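Bestbridge Residential Services
Working Group on Automated Household Tasks
Minutes of the Tuesday meeting, February

Present: Farzad Kermani (chair), Delphine Schumacher (recording), representatives of the Housekeeping, Laundry and Purchasing departments, and one observer from the Claster site.
Apologies: Facilities Manager.
The meeting opened at 2:00 p.m.

1. Minutes of the previous meeting

The minutes were approved with one correction. Under item 4, "the Zendaton arm failed to clear the counter" should read "the Zendaton arm did not clear the counter within the time allowed." The Chair noted that the difference matters for the supplier record.

2. Matters arising

The Purchasing representative reported that the rental terms for the Zendaton arm run to the end of the current quarter. An extension may be requested in writing one month before the end date. No request has been made to date.

The revised task sheet was circulated before the meeting. Housekeeping asked that "tidy" be removed as a task name, as staff and the supplier had read it in different ways. Agreed. The sheet will instead list each action on its own line: pick up, carry, put away, wipe, fold.

3. Report on trials

Ms. Schumacher presented the results for the period. The group had scheduled 136 attempts across the agreed tasks. Of these, 135 were carried out. The remaining attempt was called off when the room was needed for another purpose, and it will not be made up.

Results were uneven. Picking up a single rigid item from a clear, flat surface went well and needed little help from staff. Returning an item to a basket or shelf was less dependable, mostly where the approach was narrow or where the item had to pass over a rim. Wiping was acceptable on open surface and poor along back edges and in corners. Folding was tried with hand towels only, and Laundry did not consider any of the results fit for use.

The Laundry representative asked whether a towel folded in half counted as folded. The Chair ruled that it did not under the present task sheet.

The observer from Claster asked how these results compared with a member of staff doing the same work. Ms. Schumacher replied that a direct comparison had not been made. Staff do several of these tasks in one pass through a room, while the trials treat each one separately. She was asked to propose a fair method before the next review.

4. Small spaces and patterned surfaces

Discussion turned to counters set into alcoves, which are common in the older units. Mr. Kermani said that a person reaches into such a space without much thought, but an arm has to keep clear of two walls, anything mounted on them, and whatever is stored overhead. Wall baskets were named as a particular difficulty. They are useful to residents and the group does not wish to recommend removing them. 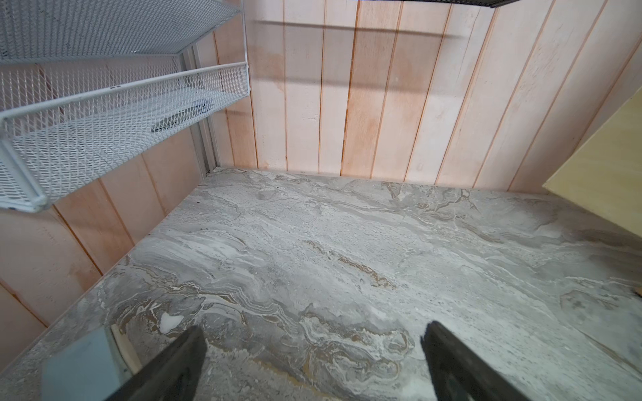

Housekeeping raised the matter of stone-pattern counters. Crumbs and dried spots are hard enough for staff to find against heavy veining, and attendants commonly check with the flat of the hand or by looking across the surface toward a light. The representative asked whether the supplier had an equivalent check. Ms. Schumacher said that the question had been put to Zendaton and that a written answer was awaited.

It was further noted that small dark items left in wire baskets, such as phones and remote controls, should be treated as residents' personal property. Automated handling of such items is outside the approved task sheet. A member asked that this be stated in the unit instructions as well. Agreed.

The group discussed whether plain counters should be used for all further trials. Purchasing favored this as the quicker route to a clear result. Housekeeping disagreed, stating that a result obtained only on plain counters would be of no help in most of the units concerned. After discussion, the Chair directed that both kinds of surface be kept in the schedule and that their results be reported separately.

5. The Matei proposal

The group considered a proposal from Matei for a combined service under which the arm would work overnight in shared kitchens and a staff member would finish the rooms in the morning. Members had the following concerns: noise near bedrooms, who would answer a stoppage during the night, and whether the morning work would be any shorter if corners and baskets were still left to staff.

Ms. Schumacher observed that the proposal assumes a level of reliability in putting items away that the group's own trials do not support at present. She had no objection to the arrangement in principle.

The proposal was deferred. Matei will be invited to reply to the concerns in writing.

6. Position of the group

The Chair asked members for a plain statement that could be passed to management. The following wording was adopted, with one abstention (Purchasing):

"The working group finds that the equipment under trial can carry out certain single household actions under staff supervision. It cannot yet complete a room. The group does not recommend any change to staffing or to cleaning schedules on the basis of work done so far."

7. Actions

D. Schumacher: propose a method for comparing trial results with staff work; follow up with Zendaton on detecting residue on patterned counters.
Housekeeping: supply a list of units with alcove counters and wall baskets.
Purchasing: confirm the cost of a rental extension and write to Matei.
F. Kermani: forward the statement under item 6 to management; amend the unit instructions on personal property.

8. Any other business

Laundry requested that trial towels be kept apart from resident stock and marked on the hem. Agreed.

The meeting closed at 3:40 p.m. The next meeting will be held on a Tuesday, with the date to be confirmed by the recording member.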